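The Curnville Register of Lost Articles
A short story

To: Kenneth Urquhart, Superintendent of Records
From: Oľga Gajdoš, Office of Lost Articles, Curnville
Re: Entry 853

Sir,

In accordance with your memorandum, I submit this statement concerning the article entered in the Register under number 853 and the manner in which it left the custody of this Office.

The article was received in August from the night ferry. It was a letter, sealed, with no name upon it. The deckhand who surrendered it, Mr. Živko Vukčević, stated that he had found it on a bench in the forward saloon and that the bench had been wet. The letter was dry. I recorded both facts in the column provided for condition.

Under the Rules, an unaddressed letter is to be held for 378 days and then destroyed. It may not be opened. I placed it in the upper drawer and attended to other business, of which there was a good deal. The Chisholm line had just been extended, and umbrellas were arriving by the crate.

Some weeks later a Mr. Cristóvão Simões came to the counter and asked whether a letter had been handed in. I asked him to describe it. He said that he could not, as he had not written it yet. I informed him that the Office does not accept claims in advance of loss. He thanked me and sat down in the waiting area, where he remained until closing.

He returned each Saturday. He was at all times courteous. On the fourth visit he asked for the loan of a pen, and I supplied one from the stock of unclaimed pens, which is permitted. He wrote for the better part of the afternoon, folded the sheet, sealed it, and put it in his coat. I observed that the paper was of the same kind as that in the drawer. I did not remark on this to him. It is not the practice of this Office to offer opinions to the public.

He then asked me the hour of the night ferry. I told him it sailed at 10.

I wish to state plainly that I unlocked the drawer after he had gone. Article 853 was in its place. I held it to the lamp and could make out one line through the paper, and the line contained my name. I replaced the letter and completed the evening return.

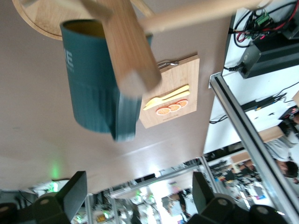 Teal cup and pieces of wood.

Miss Skye Munro, junior clerk, opened the Office the next morning and found the drawer locked and the letter absent. She reported this to me without delay, and no fault attaches to her.

You have asked whether I removed it. I did. I carried it down to the pier before dawn and boarded the ferry on its return crossing. The forward saloon was empty. The bench was wet, as Mr. Vukčević had said. I sat beside it as far as the breakwater and read the letter twice.

I decline to enter its contents in the Register. I enclose my key, the fee for one unclaimed pen, and notice of my absence from Saturday next.

I remain, sir, your obedient servant,
O. Gajdoš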